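Checking a simulated wrist camera before you trust the policy

Filed under: Perception, Tooling

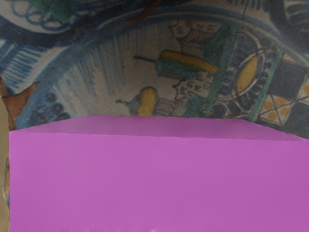

Most tutorials on visual randomization tell you to throw wild textures at the simulator and let the network sort it out. I have my doubts. Random backgrounds can help, but they also hide mistakes in your camera setup, and a training curve won't point them out. Do these checks first. They take less time than one bad run.

You'll need your simulator, a way to save single camera frames, and the segmentation masks that go with them. I use Toduter for the masks, but any viewer that shows two images side by side will do.

1. Turn randomization off. Use a plain grey background and one fixed light. Save 32 frames along a normal approach path.

2. Look at how much of each frame the nearest object covers. If a flat-coloured block fills half the view, the policy has very little to work with besides a few edges. Move the camera back or widen the lens before you blame the controller.

3. Turn textures back on, but nothing else. Replay the same path with the same seed. The masks should match step 1 pixel for pixel. If they don't, your randomizer is moving geometry as well as changing colours. Ours did, and Yanling Ren spent most of May finding out why.

4. Check texture scale. A busy pattern stretched large behind a small object gives you false edges everywhere. Try the same pattern at two sizes and compare the detector's scores.

5. Randomize the light last, and only by a little.

Now save 200 frames with everything on and run your detector over them. Sort by confidence and read the worst 70 yourself. Don't settle for the average, which looked fine for us right up until Justinas Navickas opened the folder.

If the failures cluster on one texture, pull it and rerun. Some people will say that's cheating. Maybe, but I'd want to see their masks first.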